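Tollura ダイニングテーブル（角丸・クリーム）
最終更新：12月
12月　文：Azadeh Bahrami（Donden 商品ページ担当）

Tollura は、食事にも、おやつにも、机の仕事にも使うことができるテーブルです。Donden の店で長く扱っている商品で、今年の12月から、クリーム色の天板を通常の在庫に加えました。このページでは、寸法、天板の手入れ、組み立て、配送について順番に説明いたします。

寸法
天板の幅は117センチメートル、高さは700ミリメートルです。幅だけセンチメートルで書くのは、お客様が部屋の壁を測るときにその単位をよく使われるからです。高さは、椅子の座面との差を計算しやすいように、ミリメートルで書いています。ひじ掛けのある椅子をお使いの方は、ひじ掛けの高さも先に測ってください。以前、ひじ掛けが天板の下に入らないというお問い合わせをいただきました。

角の形
天板の角は丸くなっています。壁に付けて置く場合は、角のところに小さなすきまができます。細いもの、例えばペンや箸は、このすきまから床に落ちることがありますので、壁側にあまり置かないほうが安心です。部屋の中央に置く場合は、このことを気にする必要がありません。

色について
色の名前は「クリーム」ですが、白い壁の部屋では少し黄色く、夜の電灯の下ではもう少し濃く見えます。真っ白な家具と並べると、違いがはっきりわかります。色を確かめたい方には小さな見本をお送りしていますので、ご注文の前にお申し込みください。見本の返却は必要ありません。

日常の手入れ
お茶やコーヒーなど、色のついた飲み物をこぼしたときは、早めにやわらかい布でふいてください。時間がたった場合は、薄めた中性洗剤を布に含ませてふき、そのあとで水ぶきと乾ぶきをしてください。みがき粉、かたいスポンジ、シンナーは使わないでください。つやが変わってしまい、もとに戻すことができません。
熱い鍋は直接置かず、鍋敷きをお使いください。紙コップやマグカップは直接置いても問題ありませんが、冷たい飲み物の場合はコースターがあると水の輪が残りにくいです。
シールの台紙は裏側に糊が残っていることがありますから、子どもさんが遊んだあとに一度見てください。糊が天板についたときは、ぬるま湯でぬらした布をしばらく当てると、取りやすくなります。爪で強くこすらないでください。

組み立て
脚は5ミリの六角レンチで取り付けます。レンチは箱に入っています。最初に全部のねじを軽くしめて、テーブルを起こしてから本じめをしてください。はじめから一本だけ強くしめると、残りのねじ穴が合いにくくなります。二人での作業をおすすめします。
床に毛布を敷いて、その上で作業をすると天板にきずがつきません。がたつきがある場合は、脚の先を回して調整することができます。

食べ物や飲み物を出して使っているときの Tollura

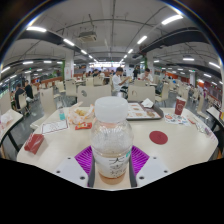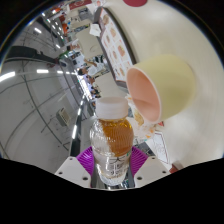
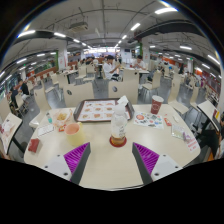 配送と返品
ご注文の確認から9日以内に発送いたします。箱は一つですが、長さがありますので、階段の曲がり角が狭いお宅では、事前に通り道の幅を測っていただくようお願いします。玄関までのお届けが基本です。部屋の中までの運び入れをご希望の場合は、注文画面の備考のところにお書きください。
返品は、組み立てをする前の状態であれば承ります。箱と中の緩衝材は、お決めになるまで捨てないでください。脚のねじを紛失された場合は、ねじだけを別にお送りすることができますので、保証書の番号と一緒にご連絡ください。

同じ高さで、天板の奥行きがもう少し短いものをお探しの方は、Alteser をご覧ください。こちらは壁に付けて使う方に向いています。ただし角の形が違いますから、二台を並べてつなげる使い方はおすすめしておりません。

関連商品
Alteser 壁付けテーブル
Sangkhawat ベンチ（二人掛け）
Tollura 交換用脚ねじセット
Tollura 天板の色見本
鍋敷き・コースター一覧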